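About Stondivden

Stondivden sorts out other people's offices. We plan where the desks go, build the shelves that sit on them and then come back a month later to see what you've done to it all. We started in February with one van, 14 desks nobody else wanted and a firm belief that most workplaces own too many drawers.

Iulian Manole draws the plans. Safta Dobre looks after the plants, and has firm views on anyone who waters them with cold tea. Tanner Li does the accounts and can tell you, unprompted, that we have put up 1,507 cubbies to date. Dorin Radu fits them. He would like it noted that he has also taken a fair few down again.

Our own office gets the same treatment as everyone else's, a bit later and with more arguing. White desks, a brick wall we refused to paint, long strip lights we keep meaning to replace. The desktop shelving is grey, open-fronted and called the Trilline, after a week in which every better name was voted out. Open cubbies are a test of character -- you can't shut a door on a mess -- and we fail it about as often as our customers do.

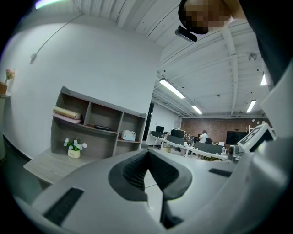
Flowers were Safta's condition for joining. Her rule is one pot per desk and a planter wherever there's a ledge to hold it, and so far she has won every argument on the subject, including the one about hay fever.

If you'd like us to look at your place, send a rough floor plan and be truthful about the cables. Visits are free for offices under 2,000 square feet. Larger ones get a quote from Tanner, who will want to know how many drawers you have.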